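Moltari Finger Service Kit: a long look from a short bench

Posted Jun 9, 2021 by Anjana Howlader
Filed under: grippers, upkeep, mild regret

Rating: 7 out of 10
Price paid: $187 (the version with a case is $249, and it is a case)

I look after a pair of hand-held grippers, the kind you squeeze yourself so that a robot arm can learn from it later. They are simple machines. They also loosen, drift and collect crumbs, and for most of April I serviced them with a screwdriver from a drawer and a great deal of optimism. Then Liam Moynihan, who signs for our parts, got tired of my requests for single screws and ordered the Moltari kit.

You get two hex drivers, a cross-head driver, a tube of Corkix thread compound, a set of pin gauges, spare pads and a booklet translated by someone in a hurry. The booklet wants you to center the jaws, check each pivot for play, snug the screws and then do a handover check, which means passing something slippery from one gripper to the other. I use spoons. White soup spoons are excellent for this, being glossy, curved and completely uninterested in your schedule. If the tips are out of line, you find out at the handles.
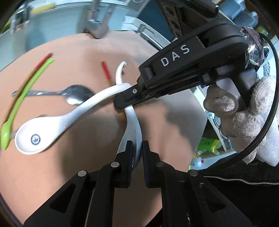
What's good

The pin gauges. I had been judging pivot play by wiggling the jaw and making a face. With the gauge I found one outer joint noticeably sloppier than its partner, and the fix took less time than finding my glasses.

The cross-head driver also deserves a word. It fits the little screw near the tip properly, and it has a collar that stops it from skating off across the linkage. My old Mondal driver was cheaper and left its autograph everywhere.

What's less good

The thread compound comes with no hint of how much to use. Use less than that. My first try locked a pivot so well that the jaw opened like a bank vault, and I spent an evening undoing it.

The spare pads are fine once they're on. Getting them on is the trouble, as the backing peels in strips and the ridges need to line up across the gap. Press them down, close the jaws on something flat and leave them overnight. The booklet says 10 minutes. The booklet is wrong.

After new pads I skip the spoons and go straight to the awkward stuff. A coil of white cable in a slotted tray is my favorite, with some thin sticks thrown in for spite. Cable squashes, sticks roll, and a pad that sits slightly proud will pinch one and drop the other. 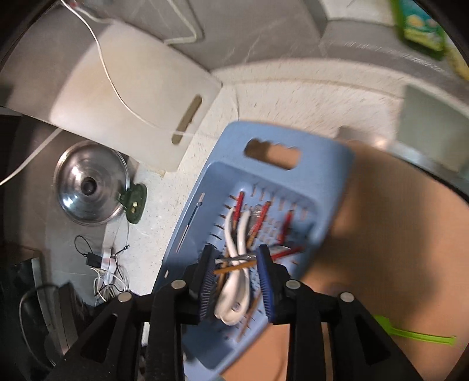
I do this a few times with each gripper, lifting slowly, and then go over the pad edges with a fingernail. Any corner that lifts gets redone. It's dull work and I've come to like it, mostly with the radio on.

Worth it?

If you run one gripper and own decent drivers, buy the pin gauges separately (part 3902) and spend the rest on lunch. With two or more, the full kit earns its drawer. Flandberg sells something similar with a nicer booklet, but the gauges are plastic and I didn't get on with them.

Three points off: one for the compound, one for the pad backing, and one for the case, which I'm told closes if you leave out the tools.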